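Workshop Tips: Sorting and Laying Out Small Parts

Last updated: January

Most small repair jobs go wrong at the table, before a tool is picked up. Screws roll off, washers get mixed, and a spring ends up under the bench. Set the table up first and the job goes faster.

Start with the surface. Small metal parts are easier to see on something white and matte. A sheet of white poster board works well and costs very little. Old pillowcases also work, though the weave catches fine wire. Tape the corners down so the sheet doesn't slide when you lean on it.

Mark the sheet before you take anything apart. A pencil grid of 3 rows is enough for a door lock or a kitchen faucet. Put the first part you remove in the top left square and keep going across. When you put the thing back together, work backward from the last square.
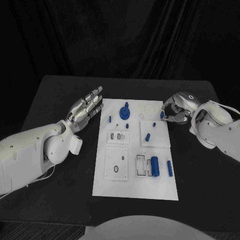

Screws of different lengths should never share a square. If two look alike, hold them side by side and check the threads. A long screw in a short hole can crack a plastic housing, and you won't hear it happen if there is a radio on.

For anything with more than 15 parts, write on the sheet as you go. Short notes are fine: "long, left side" or "flat face down." Bahman Ansari repaired sewing machines for years and kept the marked sheets in a folder, one for each model. When the same machine came back, half the work was done.

Light matters more than most people think. One lamp throws a hard shadow and small parts disappear in it. Use two lamps, one on each side, set low. If you are buying bulbs, 3000 K is comfortable in the evening, but a cooler bulb makes it easier to tell brass from steel.

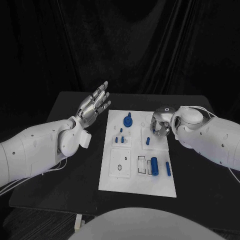
Don't use food tubs without washing them. A trace of oil is enough to make labels fall off. Wash them in hot water with dish soap, dry them overnight, and label the side instead of the lid. Lids get swapped.

Muffin pans are good for sorting but poor for storage. They tip easily and have no cover. Once the parts are sorted, move them into jars or zip bags. Put a slip of paper inside each bag with the name of the item and the month.

If you have to leave a job half done, cover the sheet with a towel and set a book on each corner. Don't lift the sheet to move it. If it has to move, slide a baking tray under it first.
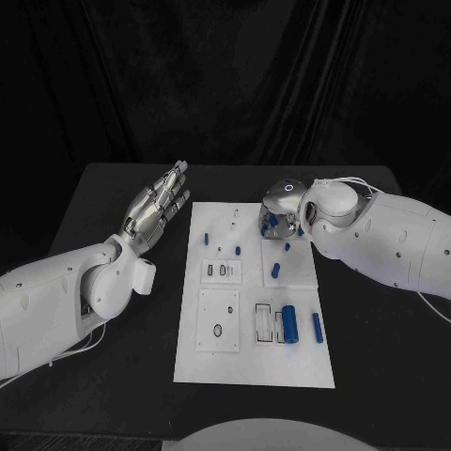 Tuulikki Hirvonen writes that a towel leaves lint on greased parts, and that she uses an upturned storage bin for the same purpose. A bin is better if you have one wide enough. Keep the towel for dry parts.

Clean each part before it goes back in. An old toothbrush and rubbing alcohol at 70 percent will take off most grime. Keep alcohol away from painted surfaces and clear plastic. Open a window and put the cap back on the bottle between parts.

When the job is finished, check the sheet before you fold it up. A leftover washer usually means one more trip back inside.
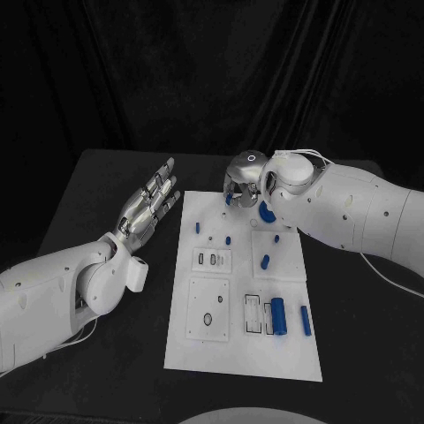
White work sheet on a dark tabletop.

Spare screws are worth keeping if you sort them by thread. Anything bent or rusted should go in the scrap can.

Contact: Woston Home Tips | Copyright Woston | Back to top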